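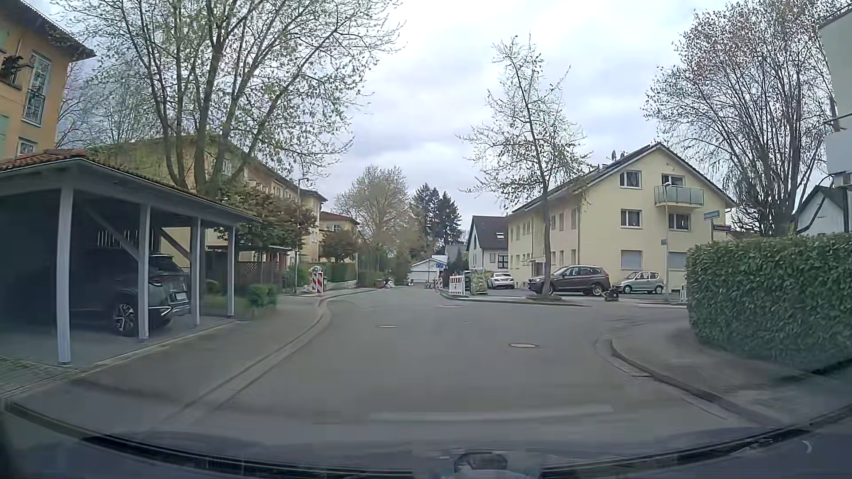 4.2 Religious Language in Municipal Addresses

The second part of the analysis turns from national speeches to those given by mayors and council leaders in the four towns of the sample. Local addresses have drawn less attention in the study of civil religion, partly because few are kept in full. The town archive in Grosau is an exception. It holds complete texts of the opening remarks given at the yearly civic prayer breakfast, together with seating lists and the printed order of events. For Dernero, Liver and Ikonen, we relied on council minutes, parish newsletters and recordings lent by local radio stations.

The combined set contains 3256 sentences. Each sentence was read by two coders, who marked whether it named God or a sacred text, used a word with a clear religious history (such as "grace" or "witness"), or made a general appeal to faith without naming any tradition. Sentences that fit more than one group were placed in the most specific one. Where the coders did not agree, the sentence was passed to a third reader, Boglárka Dobos, whose decision was final. Greetings, thanks to sponsors and notices about parking or meals were left out of the count.

General appeals to faith were the most common type in all four towns. Of the 75 speeches in the set, only six quoted scripture at length, and all six were given in Grosau or Liver. Speakers in Dernero tended to avoid direct quotation and spoke instead of "the faith of our neighbors" or "what we owe one another." This pattern holds across party lines. It also holds for speakers who described themselves as members of a church, which suggests that the setting had more influence on word choice than personal belief did.

Figure 3 gives the share of each type by year.

[Figure 3. Sentences with religious content in civic addresses, by type and year. Data table in Appendix B.]

The timing of the speeches matters as well. Addresses given within 10 days of a contested council vote contained more calls for unity than those given at other times, and those calls were more often tied to religious words. The Liver speech of 3/24/23 is the clearest case. It was given in the week after the council had split over the closing of a public clinic, and its middle section returns to the word "healing" in almost every paragraph. The speaker did not mention the vote. Several members of the audience, when interviewed in June, said they had taken the whole passage to be a comment on it – one called it "a sermon to the council."

Such readings should be treated with care. Interviews were held some months after the event, and those who agreed to take part were more active in local affairs than the average resident. We also lack audience interviews for Ikonen, where the breakfast was replaced by a short evening service for part of the period studied. The Ikonen texts are shorter, were often shared between two speakers, and include more prayer than address. They are kept in the totals but are reported separately in Appendix B.

Earlier work on national leaders has treated the appeal to shared faith mainly as a means of easing conflict. The municipal texts support that view only in part. In Grosau, the same phrases were used in calm years and in tense ones, and long-serving clerks described them as "what is always said." Section 4.3 examines this habitual use more closely, drawing on drafts with handwritten changes.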